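September, late afternoon

Finished the fence along the back of the block today, all but the gate. The neighbours' dog came through twice while I had the old palings off, and both times went straight to the compost. The new posts are in concrete and I've been told to leave them alone until the weekend, so the gate can lean on the shed until then.

Drove into Gudondale after lunch for hinges. The hardware shop had the galvanised ones but only in the small size, so I bought 2 pairs and will double up. They were out of the grey paint. I put my name down for it and the girl wrote my number on the back of a docket, which doesn't give me much hope.

While I was in town I paid the water bill, $306, up again. We've had the sprinkler on the vegetable beds most evenings since the winter rain gave out, and I suppose that's where it went. I've moved the beans closer to the tank so I can do them with the can. The lettuces have gone to seed and I'll pull them out for the chooks. The broad beans are the best we've had, although the row nearest the path is leaning over and wants string. 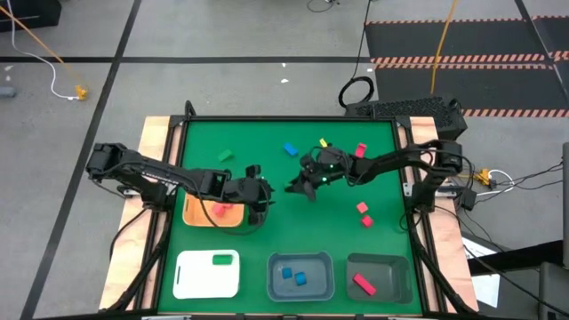

The other thing was the ute. It has been hard to start in the mornings for a few weeks and I'd been putting it down to the cold. The mechanic on Igwe Street had a look while I was at the bakery and said it wants a new battery, and that the one in there is older than he would have left it. He can get a Peltix one in by the end of the week. I said yes. He also thinks the front tyres will see me through to Christmas if I stay off the gravel, and I can't do that living where we do.

The odometer is still stuck on 1233, by the way. It stopped there after the last lot of work and I've given up asking about it. I write the trips in the glovebox notebook when I remember.

Home by four. Brought the washing in and had a cup of tea on the back step, looking at the fence. The line is straight except for the third post, which is out by a finger's width. I doubt anyone else will see it. I might put the passionfruit there.

My sister rang after tea about the long weekend at Grellodov. She wants us to take the same cabin as last year – the one with the bad stove – as it's closer to the water. I said I didn't mind so long as somebody else brings a camp cooker. There'll be five of us if the boys come. She's going to ring the park in the morning and let me know.

Still to do: string for the beans, gate, ring about the paint, find the lid for the big esky. Wind has swung around to the south and it's getting cold again. I've put the extra blanket on.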